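# Hekby open house, September

Two hours on the bus from Vollside, and the first thing I was handed on arrival was a visitor badge with my name spelled three ways, none of them mine. Gerasimos Rallis, our guide for the morning, said the badges were a work in progress. He then took us upstairs to see the Prulo room, where the subject is takeout packaging and the furniture is mostly table.
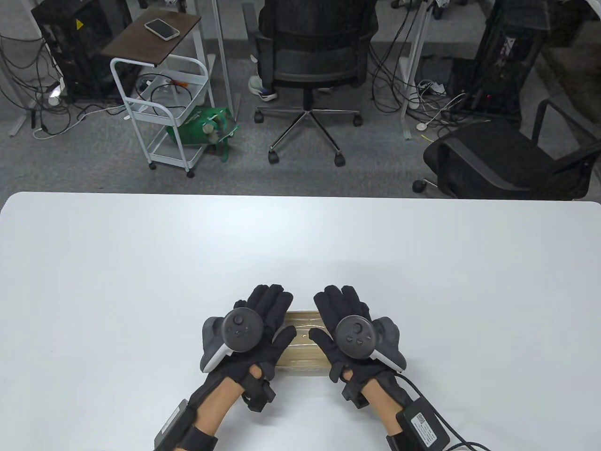
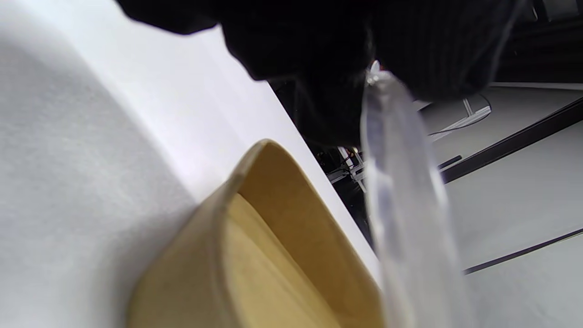 A wrapped block of wood and a kraft-paper bowl: I have had lunches with less going on.

Gerasimos is very good on bowls. He talked for 28 minutes about rims, and I took notes, which I now can't read. A rounded rim is kinder to the lip, apparently, and also to the lid, and he has feelings about lids. The man from Chrysikopoulos, who sells them, asked a question that was really a speech - we all looked at the carpet until it was over. Gray, speckled, very restful.

Clear film got its own talk. I learned that everyone in the trade hates finding the end of it as much as I do, and that they have a budget for this.

Afterward there was coffee in the canteen and a raffle. My ticket was 2,232, which seemed ambitious for a group that fit in one elevator. I won a stack of paper bowls with no lids.

The parking lot is small, so take the bus. The return stop is across the road, behind the hedge, and the driver won't wait while you look for it.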